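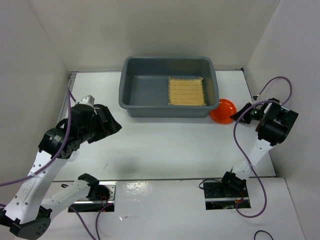 ## 1/

Right, I promised a few of you I'd write up the big sort-out before my move from Undcombe to Surnemham, so put the kettle on, this will take a while. I've lived in the same tall, draughty house for 19 years and I'm off to a flat with 2 cupboards. Two! One of them has the boiler in it.

## 2/

I started in November, with the kitchen, and that was a mistake. Kitchens are full of things you used yesterday. You pick up a colander, remember you need it for supper, put it back, and by teatime you've moved a colander. My friend Griet told me to begin with the room I went into least, so I went up to the back bedroom and got on much better.

## 3/

The method, such as it is: one big open bin per shelf or drawer, and everything for the new place goes in it. Plates and bowls stay out on the table until the end, then get wrapped and go in their own box. I used to pack plates in with the linens to save space (my mother swore by it) and I have the chipped rims to prove she was wrong.

## 4/

Table mats, though. How does one person come to own so many table mats? I had cork ones, quilted ones, a set with puffins on from a holiday I barely remember. I've kept the woven sort with a bit of fringe, as they lie flat and don't mind being shoved under other things. A lint roller does wonders for them, by the way.

## 5/

Books were the hard part. I got down to 300 and felt terribly proud, then Marcelle came round with a cake and pointed out that the flat has one alcove. We sat on the floor and went through them again, reading bits out loud, and I think we parted with a dozen all afternoon. Lovely afternoon, mind you.

## 6/

Several people asked about charity shops. Do ring first! The one on our high street was full up with crockery and couldn't take any more until the week after, but they were delighted to have curtains. Cyprian drove me there and back with the seats down and wouldn't hear of petrol money, so he's got the bread maker instead.

## 7/

Letters and photographs: I gave myself one shoebox per decade. It's a bit brutal, and the eighties are already bulging at the corners, but I'd never have looked at the rest again. I found my old swimming certificate and a postcard from Bart that he swears he never sent. It's his handwriting, Bart. Everyone agrees.

## 8/

Labels. Please write on the side of the box as well as the top, because once they're stacked you can't see the top of anything. I put the room first, then the contents, then a star if I'll want it on the first night. Starred so far: kettle, mugs, bedding, the good scissors, loo roll, radio.

## 9/

The removal people quoted for up to 500 cubic feet and I was sure I'd be well over. After all this I might just squeeze in, provided the dresser goes to my niece and nobody looks behind the shed. The shed is next week's job and I'm not ready to talk about it.

## 10/

Thank you for all the kind messages, they've kept me going up and down those stairs. If anyone near Undcombe would like six puffin table mats, clean and very cheerful, say so below and I'll leave them in the porch for you.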